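Buy the boring stuff first

Budget season again and every lab lead I know is pricing arms. Arms, arms, arms. Two per station, a spare if the finance people are in a good mood. Then roughly 14 lines further down the sheet, if at all, somebody types "misc." and that's where the project goes to die.

I've signed off on enough of these to have an opinion. The arm is the easy purchase. You get a quote, a lead time, a box. What eats your year is the rest of it – panels, lighting, cable runs, grippers fingers, a rack that stays put when something bumps it. Hangers. Yes, a line for hangers. And clothes, plenty of them, different weights, because a policy that has only met one shirt knows one shirt.

We priced a station last January. Korum for the frame, Workura for the electrical, and I had 98 dollars down for "garments and fixtures". Ninety-eight! For a project whose whole point is putting laundry on hangers. I should of been fired.
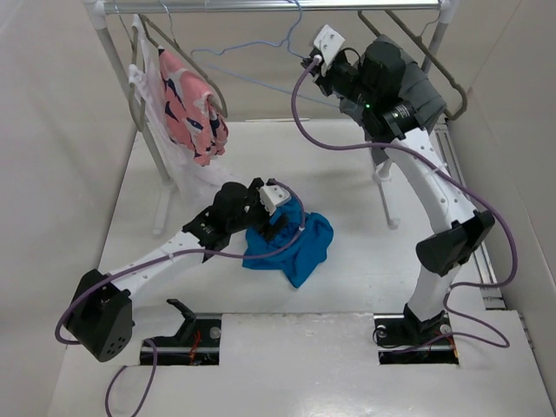

Selamawit Sisay wrote back after the draft went round that I was still being cheap, that the fixtures wear out slower than people's patience, and that the line I'd really left off was hours. Who resets the cloth? Who rehangs everything between runs? Put 1000 resets on paper, she wrote, then tell me what the arms cost.

Fair. She's right and I don't love it. Reset time is payroll, payroll is a different pot, and so it never lands on the equipment sheet. Nobody approving the sheet ever sees it.

So my ask, before the forms close. Price the station, whole. Price the person standing next to it. If the total scares you, buy one station and run it properly, don't buy three and leave two under a tarp waiting on a cable. Get the second quote too – Jindness took weeks to answer us, Ngô came back the same afternoon, and neither one listed finger pads untill we asked.

And kill the "misc." line. Make them write it out.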